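Looking after a pale timber tabletop
By Nneka Oyewole
6 comments | 3 shares

Wipe along the grain with a damp cloth, then dry straight away. Skip the spray cleaners, as they leave a film that builds up and goes cloudy.

For a dull patch, check the colour of the finish in low light first. Glare from a window can look a lot like wear. If the patch is still there in the evening, rub in a teaspoon of oil with an old tea towel, leave it for an hour and buff it off.

Hot mugs go on coasters. Fresh white rings often lift with a warm iron over a folded towel, six seconds at a time.
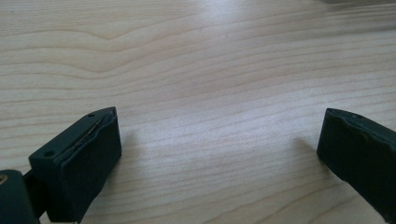
Wavy grain on a light tabletop, with glare on the finish.

Sand only as a last resort, and never across the grain.

Last updated: June

Related
Getting candle wax off timber
Fixing a wobbly chair leg
Which oil for chopping boards?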